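The Case for Shorter Meeting Slots

6 December 2022

412 shares | 3 comments

Most calendar software allots meetings in blocks of one hour. The block is a default setting, and defaults are seldom reviewed. At the Prulville office we reviewed ours in July, and I think other offices should do the same.

We exported the booking log for 600 meetings. Nearly all had been booked for the full hour. The log does not record when discussion stopped, so we asked organizers to enter an end time by hand for 6 weeks. Decisions were usually reached well before the slot ended. The remainder went to restating them.

My proposal is a 25-minute default with manual extension. An organizer who needs more time can request it, and the request takes two clicks. The cost falls on the long meeting, where it belongs.

The usual objection is that complex topics need room. They do, and they also need a written brief, circulated in advance. The Dranelcombe office requires one page per item and has kept the rule through three changes of management.

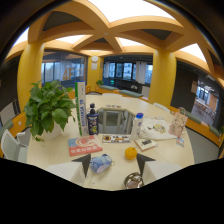

The long table in the yellow conference room.

Room size deserves the same scrutiny. A large room invites a large attendee list, and each added person lengthens the discussion. Book the smallest room that fits the people who must decide.

Comments (3)

deskbound_77: We tried 25. Everyone booked two in a row.

Usman team lead: Does the extension request go to the room system or to the attendees?

mfr: Agree on the written brief. Disagree on small rooms, ours have no air.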